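Integrators and End Users > Purchasing and Budget
Thread: Sizing the gripper line for a bottle and can cell, quote review

plistby_ops
Putting together the February request for one tabletop cell. Arm is already approved. What is left is end of arm tooling, wrist camera, work surface, crates and spares. The Andach quote covers a parallel gripper with one set of flat fingers, and lists replacement finger sets at 262 each. The camera bracket is a separate line at 551. My manager wants to know why there is a spares line at all on new equipment. Parts are mixed drink containers, picked from the table and placed in plastic crates.

Hennessy
Fingers are consumables. Put them under consumables and the question goes away. We budget four sets a year per cell and have never had purchasing push back.

grillness
Four sets a year is high for light containers. Pads wear, finger bodies don't. Ask Andach if they sell the pads separately before you commit to full sets.

Hennessy
They wear when the Z height is wrong and they touch the table on every cycle. That describes most cells in the first few months.

grillness
Then the fix is calibration time. I would put the money there.

plistby_ops
Wrist camera view from the trial table, for reference on the part mix.

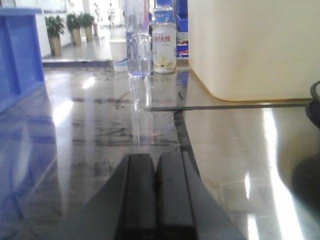
Spares aside, the line I would look at first is the work surface. Every quote I have seen this year treats the table as free, and then the vision hours double. With a polished dark top like yours you get the bottle's reflection running down the table toward the fingers, plus glare patches on both sides, and a clear bottle is a bad enough target without a second one under it. Price a matte mat or a matte laminate top and a diffuser for the overhead light. Both are cheap next to integrator hours.
- Bláthnaid Mulcahy

grillness
Agree on the mat. Disagree on the diffuser. Change one thing, rerun the pick test, then decide.

Bláthnaid Mulcahy
Fair, but if it isn't in the request now he has to go back for a second approval. Put it in as an option line. Also, there is a long seam in that top on the right side. If the two sections are at different heights, a single table plane in the calibration will be off on one of them. Measure it before you order a mat to cover both.

plistby_ops
Will measure. I had planned on one plane for the whole table.

Hennessy
That is how you get to four sets a year.

k_orrin
Question on the fingers. Flat faces on a round plastic bottle give you line contact. Has anyone quoted V-groove or soft pads for this? Paper cups are going to be a problem too if they are in the mix.

grillness
Soft pads. V-groove ties you to a diameter range. For paper cups you need a force limit you can set low enough, so check the minimum on the data sheet. The maximum is the number they print large, and it is of no use to you.

plistby_ops
Cups are in the mix. Revised request as it stands: gripper with flat fingers, one spare set, soft pads if sold separately, camera bracket, matte surface, diffuser as an option. Calibration hours go on the integrator's sheet. I will post the Andach reply on minimum force when I have it.

Hennessy
Two spare sets.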